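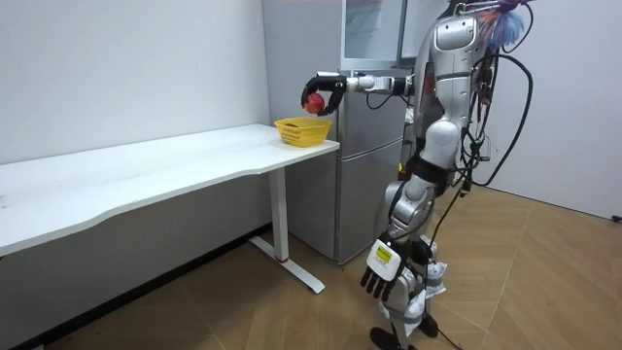 Apple over the yellow basket, right arm.

From: Sigrún Ketilsson
To: robotics club list
Subject: Re: Fridge to basket task, who does what

Elínborg wrote:

> Can someone tell me where we are with the basket task? I missed the
> last two meetings and the notes stop at the arm calibration. I would
> also like to know if we are still entering the Hatthorpe round or
> waiting for Fullthorpe. My first years have asked me twice.
>
> Elínborg Brynjólfsdóttir

We are entering Hatthorpe. The form went in with 6 names on it, and two of your first years are among them, so please tell them.

The task is the one in the rule book: take fruit from the open fridge, put it in the basket on the desk, let go, and bring the arm back. Each team gets 16 minutes and may restart once. Dropped fruit stays where it is until the time is up.

The grip itself is in fair shape. The fingers close round an apple well enough if the wrist comes in level. What we lack is a decent release. If the hand opens too high the apple hits the rim, and if it goes low the knuckles catch the side of the basket.
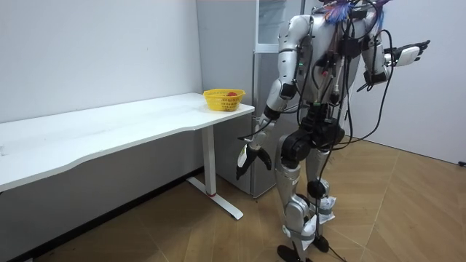

I would like to split the work between three people. One takes the shelf approach, one takes the carry and release, and one keeps the log. The log matters more than people think -- last term we had 882 lines of joint data and no record of which run they came from. Please write the run number down before you start.

Elínborg, could you take the release? You did the Norðdahl gripper, and the trouble is much the same. The code is in the Costusus folder under "place", and the heights are all at the top of the file. Change those first and leave the speed alone.

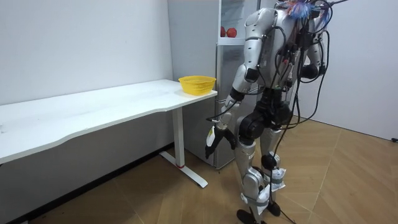
Page last changed: 20 September 2018

For the shelf approach, start with the fruit nearest the open side. The arm has to come in past the upright edge of the fridge, and I would like the elbow kept well out until the hand is over the shelf. Keep the basket at the right-hand end of the desk. All the saved poses assume it is there.

Two smaller things. The cables need tying up again before we try any turn at the waist. And the key for the store cupboard is back on its hook -- sign for it, please.

I can be in the room from four until six most days in September. Send me your run sheets as plain text, as my mail program makes a mess of the other sort.

Sigrún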